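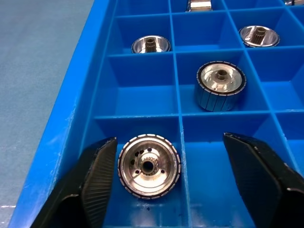 Twenty years of fixing window fans: a talk with the owner of Dullon Repair

Posted Jul 5, 2018

The shop is on the low end of Zandcombe, between a tire place and a bakery that opens at 4 in the morning. You smell the bread first. Then machine oil. The owner is 53 and didn't want her name in this, "put the shop's name, people know who it is," so that's what I'm doing.

We talked at the counter. Phone rang the whole time. I've tried to keep her words as she said them but my notes are a mess in places.

How she got into it: by accident. She was doing the books for the man who had the shop before. "He went out for his knee and there was a line of folks with fans. It was May and already hot. I had watched him plenty. So I opened one up." Did it run after? "That one, no. The next one did."

Fans are most of the summer. Box fans, window fans, the old heavy desk ones with the metal cages. Winter it's space heaters and mixers, and sewing machines all year round, which she likes best and charges too little for. (Her words. I asked what too little was and she went to get the phone.)

The question everybody asks is whether it's worth it. A new box fan is cheap. She doesn't argue with that.

"If it's a cheap one and the motor is gone I tell them, go buy another. I'm not going to take your money for that. But a lot of times it's hair. Hair and dust, wrapped round the shaft, and the oil dried up. Takes me 10 minutes."

So what does she charge for ten minutes?

"Depends on if I like you."

She does have a price list, taped by the register. Cleaning and oiling is the top line. Cords are next, she does alot of cords. Dogs chew them, people yank them. She won't patch a cord with tape and she wont let you take one home that way either. "I've had people mad at me over it. Fine. Be mad."

The older stuff is where she slows down. There was a Kiani desk fan on the bench, green, came out of somebody's grandmother's house. She had the blades off and soaking. The Kianis were put together with screws, she said, so you can get in. Newer ones get clipped or glued and half the time the case cracks before you see the motor. "You can tell when a thing was made by a person who figured it would get opened again."

Parts are the trouble. She used to order from a place called Clumar, bearings, switches, knobs, all by mail out of a paper catalog. Closed now. She keeps 2 of the catalogs under the counter, still looks things up in them and then hunts the numbers online. Dead fans go in the back for parts. She says the back is full. I didn't get to see it.

I asked if anyone's learning the trade from her. Long pause. A neighbor's kid comes in after school, sweeps, takes things apart. "Putting back together, we're working on."

Advice for readers? Unplug it when you clean it. Take the grille off once a year, wipe the blades, a drop of light machine oil at the shaft if there's a hole for it. Not cooking oil. "They bring them in smelling like french fries."

Would she do it over? She shrugged. A man came in right then with a window fan under each arm and she was already reaching for the screwdriver.

Dullon Repair takes walk-ins mornings only. Cash or check, no cards. Bring the cord.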